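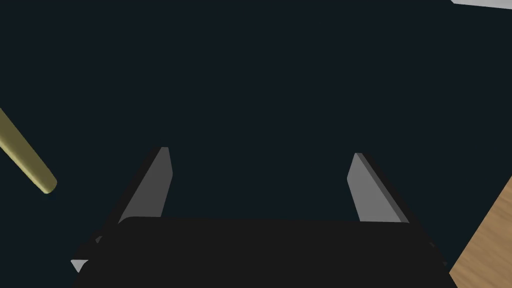

Computer render: a black robot gripper against a dark background.

Monduvska comes to disc in June

The winter thriller Monduvska finally has a home release. Åberg, the small label that picked it up after its short run in theaters, is putting it out on Blu-ray in June with a new transfer and a second disc of extras. The first pressing is 2422 copies. After that it goes to a standard case without the booklet.

For anyone who missed it, the film is set in a mountain weather station over one long night. Two sisters have been sent up to shut the place down for good. The older one worked there years ago and knows the routine. The younger one has come along for the money. Just after dark the radio starts picking up reports from a station farther along the ridge, read out in a calm voice, with temperatures and wind speeds that match their own readings to the decimal. The other station burned down before either of them was born.

That setup takes up the first half hour and it is the best part of the movie. The director keeps the two women in the same three rooms and lets the reports come in on the hour. There is very little music. You start waiting for the next one the way they do, and when one finally comes in early it is the biggest scare in the film, even though all that happens is a voice saying a number.

The middle is weaker. A third character turns up, a man from the power company, and the script doesn't seem to know if he is a threat or just somebody to explain things to. He gets a long speech about the history of the valley that could have been cut in half. The sisters also have an argument about their mother's house that comes up again and again without adding anything after the first time.

It picks up once the generator fails. The last twenty minutes are shot mostly by flashlight, and this is where the theatrical version had problems. At the screening I went to, whole stretches were close to unwatchable, and I could not tell which sister was on the stairs. The new transfer is a big improvement. The blacks are still very deep, but you can see faces, and the shot of the open door at the end of the hallway now has something in it that I had missed completely. I won't say what.

The sound is good too. The default track is a 5.1 mix and the wind moves all the way around the room. There is also a stereo track, which I thought was clearer for the radio voice. If you are watching on a regular TV with no extra speakers, switch to that one.

Extras on the second disc:

- A 40-minute documentary on building the station set
- The director's student short, Brasuren
- Four deleted scenes, one of them a different ending
- A trailer and two radio spots
- A stills gallery

The short is worth your time. It runs 11 minutes and follows a night clerk in a train depot who keeps finding the same suitcase on the lost property shelf. It was made for very little money and the acting is uneven, but you can see the idea for Monduvska in it - a dull job done properly, and one small thing that is wrong. The deleted ending is interesting to see once. It gives away who the radio voice belongs to, and the film is better off without it.

There is no commentary track, which is a shame. The documentary covers the set and the snow effects in detail but skips over the writing, and I would have liked to hear why the power company man stayed in.

The booklet has one essay and a set of production drawings. The print is small and gray on black, so read it under a good lamp.

Screening in Zultavcombe

If you would like to see it with a crowd first, the Zultavcombe Picture House is showing the new transfer on Friday at 8:30 p.m. The house has 300 seats and they are not numbered. Brasuren plays before the feature, with a ten-minute break between the two. Doors open at 7:45. The balcony is closed for repairs to the rail, so everyone will be downstairs.

The film is not rated. There is some blood near the end and one scene with an injured dog (the dog lives).

Readers' poll

Last issue we asked for your favorite horror movie set in a single building. We had 774 replies, and 529 of them picked something set in a hotel. Full results are on the back page, along with the next question, which is about sequels that are better than the first film. Send in one title only, please. Lists will be counted by their first entry.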